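The basket by the bed

An interview with the owner of Vikik, a small tidying service that works in private homes

She arrives at the café with a cloth bag over her shoulder, and before the tea is ordered she has emptied half of it on the table to find her pen. "Please do not write this," she says, and laughs. Then she says I may write it.

Her service, Vikik, started with one customer and 500 leaflets, which she put into letter boxes in the evenings. Today she has 18 regular homes. She works alone in most of them, and for bigger flats she takes a colleague from Preramora, a laundry in the next street.

I ask her which room is the most difficult. I expected the kitchen, but she does not think long.

"The bedroom. In the kitchen people are ashamed if there is a mess, so they do something before I come. The bedroom has a door. You close it and the guests see nothing. So everything goes there – the chargers, the bags from the shop, the medicine, a toy of the child. And it goes on the softest place, always. On a blanket, on a chair with clothes, on the bed."

Her method is simple. She brings one plastic basket with holes in the walls, puts it on the floor or on a low seat, and collects in it everything that does not belong in the room. She does not sort at this moment.

"Sorting is thinking, and thinking makes you tired," she explains. "First I only collect. When the basket is full, we sit down together and the customer decides. I never decide. Once I threw away a small piece of ribbon, and it was from a wedding. I have not forgotten the face of that lady."

Why with holes? She has tried boxes, she tells me, and also a nice woven basket from the Mbeki market. In a closed box people forget their things. "If you see the colour through the wall, you remember there is something to do. Also the dust and the crumbs fall out, and you can wash it in the shower."

A session takes 2 hours. She does not like to stay longer, as people begin to keep everything or to throw everything.
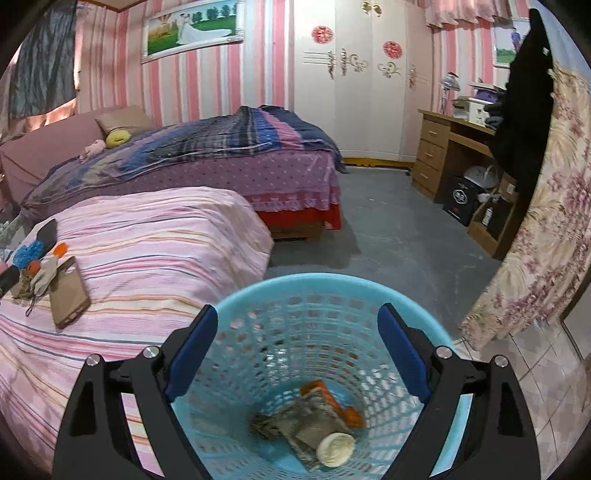
A bedroom during collecting: the first few things are in the basket, and more are waiting on the striped cloth.

We speak about the small things, which in her opinion are worse than the big ones. A wardrobe you can move one time and it is finished. A phone case comes back to the bed every evening, and crumpled packets have, she says, "their own family life".

Her advice for readers who want to try it alone is to begin with one surface and to leave the drawers closed. She also suggests shaking out the blanket at the end, over the floor and not over the bed.

In July she will give a short course in the reading room of Fitia, the neighbourhood centre. Participants should bring a basket of their own. The colour is free.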